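Hesta Home Skills Study: Call for Participants

We are looking for patient, friendly people to help our robot arm learn what to do with the soft, floppy things every home is full of. You don't need a technical background, and if you have ever sighed over a basket of laundry you already know more than you think! Sessions begin April 8, 2019, in our Canano apartment.

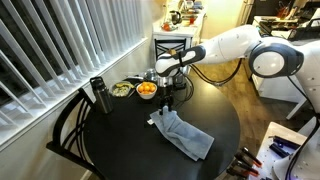

The arm over a towel at the Canano table.

What you would be doing

You guide the arm by hand through a small chore, such as folding or flattening, and the system (we call it Hisia) saves each try as an example to learn from. We hope to gather about 200 of them, clumsy ones included, so please don't worry about being perfect. Towels are one part of it, and zippered mesh bags are another.

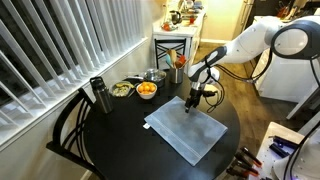 What Hisia learns from

Besides the wider views of the table, we record close up at the fingers, where a good pinch on thin fabric is easiest to judge. You will be able to look back over your own tries with us afterward, which most people seem to enjoy. 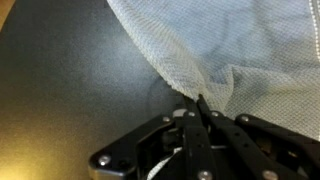
Time and how to sign up

Each visit lasts 2 hours, with a nice long break in the middle, and we ask everyone to come twice. You should be 18 or older and comfortable standing for a while. Leave your name at the Perić Street front desk, or write to us through the Hesta contact page and tell us which afternoons suit you.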